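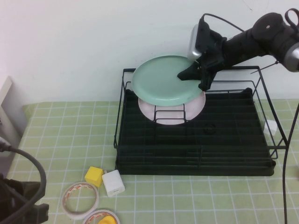 Ticket: Water pressure drops at kitchen faucet
Product: Costa pull-out faucet, bought from Stinberg
Status: Open, waiting for customer

First message
Hello, I write about my kitchen faucet. In the morning the pressure is good. After some 10 minutes of use it becomes weak, and only on the hot side. The bathroom has no such problem. The faucet was installed in December by a plumber from Dreswood. I have already cleaned the aerator in vinegar and I did not find sand or limescale in it.

Reply from support
Thank you for the details. Please close both valves under the sink, remove the hot supply hose and look at the small filter in its end. Please also tell us if the hose is bent behind the drawer. 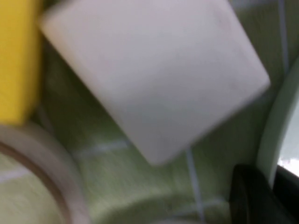 I did this on Sat 21 July. The filter was clean. The hose is not bent, but it is very close to the garbage pipe and it becomes soft when the water is hot. I measured with a bucket: cold side fills it in 34 seconds, hot side needs almost double after the pressure falls. I repeated the test 3 times and the result was the same. 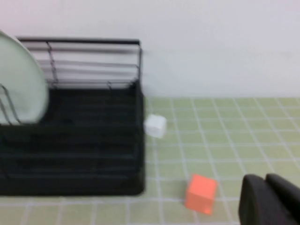

Reply from support
It is possible that the inner layer of the hose swells with heat. We will send a new hose by Itach courier, delivery in 4 working days. Please keep the old one until the ticket is closed.

Last message
The hose did not arrive yet. Should I also order a new washer, or is it in the package?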